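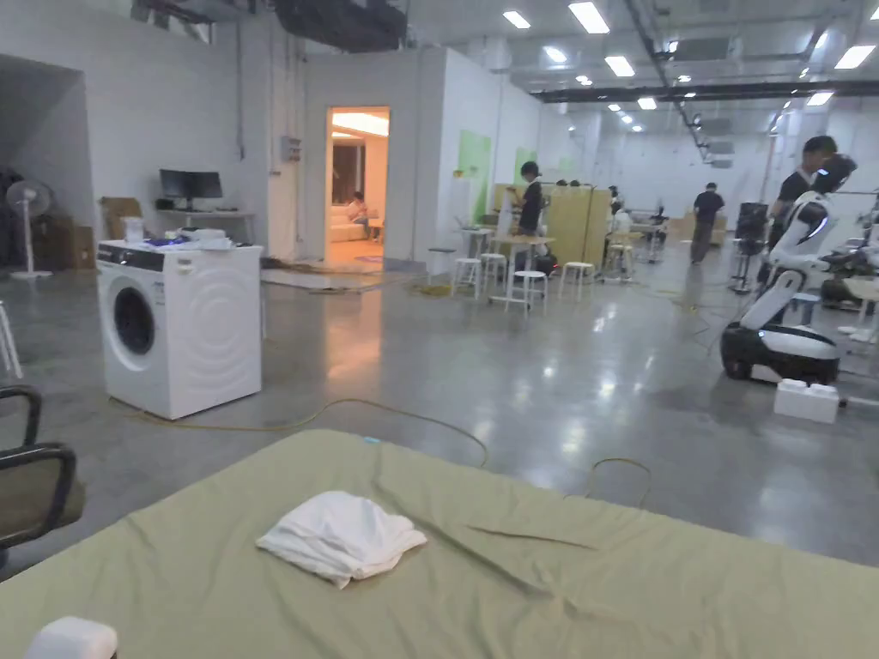 About Clenullow

Clenullow is a small school of domestic work. We teach adults to make a bed, run a wash, fold what comes out of it and put it somewhere they will find it again. People laugh when they hear this, and then quite a few of them ask whether there is a place left in September.

Rochelle Tawhiri started the school after 22 years of running linen rooms in hotels, where she met a great many clever people who had never been shown how to fold a fitted sheet. She still teaches that class herself. It takes a whole morning and there is usually some swearing.

Our home is a former workshop with a concrete floor, bought from a firm called Riletti. We kept the floor. It sweeps well and has so far forgiven us everything. A mattress, a washing machine and a desk do not make it look much like a house, but a bed behaves the same wherever you put it, and there is plenty of room to walk round the corners.

What we teach

The Lill course is for beginners and lasts 3 weeks. It covers sheets, pillowcases, towels, sorting colours and reading the small symbols on labels that most of us have been ignoring since we left home. You will make the same bed many times. Creases are expected in the first week and discussed in the second.

Muvora is the longer course, meant for people who want to work in guest houses or care homes, or who have simply caught the bug. It adds stain work, mending, linen stores and the art of stripping a bed without leaving a sock in it. Muvora students also keep a laundry diary - duller than it sounds, but employers like it.

Fees and practical matters

Lill costs £200 and Muvora £988, materials included. Bring flat shoes and one item of bedding that has defeated you. We have seen worse, and Rochelle will probably say so.

We don't give grades. You get a certificate, which comes folded, and a reference if you want one.

Visitors are welcome by arrangement. Please don't sit on the bed if somebody has just finished making it.

Page last updated 5 January 2026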